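Plollport swap table returns, with bigger claims and the same blue cloth

PLOLLPORT – The household swap table is back at the Pledik hall this September, and its organizers say it will keep 1160 items out of the trash before winter. That would be quite a jump. Last fall's table moved 168, according to the log the group keeps at the door, and a good share of those were paperbacks.

The idea is simple enough. Residents bring what they no longer want, put it out on a folding table and take home something else. No money changes hands. Pulico, the storage company paying for the hall, has printed 896 flyers and promised a gift card to whoever brings in the most.

Rajeshwari D'Souza, who runs the swap, said people underestimate what their neighbors can use.

"You would be amazed what goes," she said. "Cables go. Boxes go. Somebody always needs the thing you are sick of looking at."

Bradley Mottram is less sure. He lives on the next block and has been to every swap so far, and he thinks a prize for bringing the most stuff is asking for trouble.

"So I clear out my closet and fill up yours," he said. "Where does it end up in the spring? I'd like to see that number."

The group doesn't have that number. D'Souza confirmed that items are logged when they leave the table and never again, so a lamp that comes back three times counts as three lamps saved.

The early offerings won't settle the argument. A white cardboard box with cable adapters printed on the lid and a red folder stamped in gold as a certificate of honor, in Chinese, are hard to see as winter essentials, and neither is a big lumpy yellow thing that looks like a plush fruit. 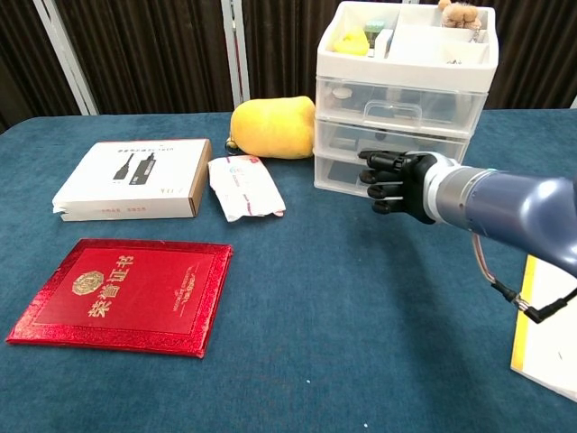

The rules have been tightened a little. Large furniture is out, and anything with a plug has to be tested at the door. Leftovers go to the Solís thrift store, which has agreed to take up to 200 pieces and no more. What happens to the rest is still being discussed, D'Souza said. Doors open at 10 a.m.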